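Filed under: Long walks, Hill paths

Thread! I've finished the Hamdale Round, all 31 miles of it, and I want to go straight back.
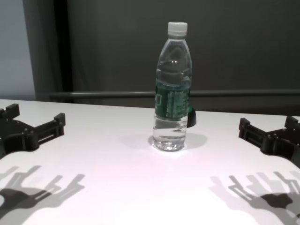 Isn't the stretch after Vallance just bog, though? It was when I did it.

Boggy, yes, but the larks! Going constantly, all the way up to the ridge. I ate my cheese roll up there and grinned at sheep. 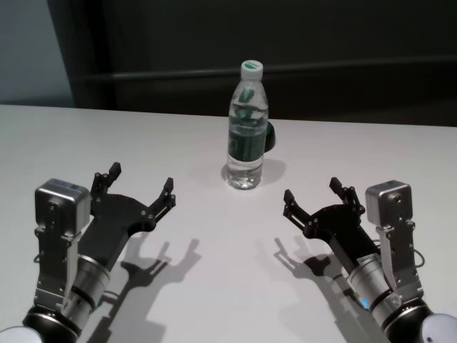
My sister reckons going anticlockwise is easier on the knees, and now I've got to try that as well.

Three stiles in a row before Hamdale church, then the long green lane home with the hawthorn out on both sides.

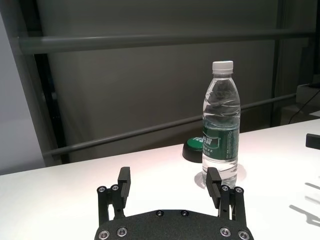

Next up is the coast path in September, up to 107 miles if my boots last. Blister tips welcome!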